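Rings on a timber table from a kids' tumbler

Zimport Home Forum > Around the House > Tables and Timber

sadska_sue
Posted September 5, 2020

Hello all, hoping someone with more sense than me can help. We eat, draw, pay bills and do school projects at one big wooden table (I paid 135 dollars for it second-hand and I love it to bits), and lately I've been finding pale rings wherever the tumblers get left. I only spot them when I get my face right down near the surface and look across towards the light, hair in my eyes and all.

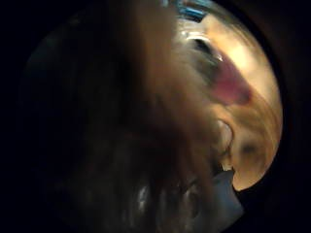 I've tried a soft cloth and a bit of olive oil, which a neighbour swore by, and it made everything shinier for a day or so and then the rings were back. I'd rather not sand it if I can help it. Is it the finish, do you think, or the wood underneath?

gumleaf85
Posts: 966

Oh, I feel for you, Sue! White rings are nearly always moisture sitting in the finish, so the wood itself is probably fine. Try a hair dryer on low, keep it moving, and be patient with it. Mine took most of an evening and two cups of tea.

Drakari
Posts: 2000

Have to disagree with the hair dryer, sorry gumleaf. I softened the lacquer on my mum's sideboard that way and she still brings it up at Christmas. Paste wax and very fine steel wool, going with the grain, would be my pick. And coasters, even if the kids grumble.

sadska_sue

Thank you both! Now I'm a bit scared of either one, haha. The usual culprit is our purple one with the red-orange base, the narrow end, and it lives on that table morning to night.

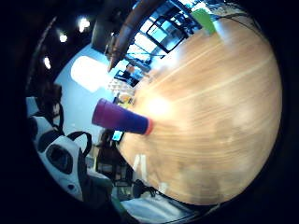 Posted by sadska_sue in Tables and Timber

I do like the colour of the wood, that honey brown, so whatever I use I don't want it going darker.

gajewski_
Posts: 85

Wax can darken it a touch, so test somewhere underneath first. I'm with Drakari on the coasters, though I'd skip the steel wool altogether.

gumleaf85

Low heat, I did say low! But yes, test underneath, whichever way you go, and let us know how you get on.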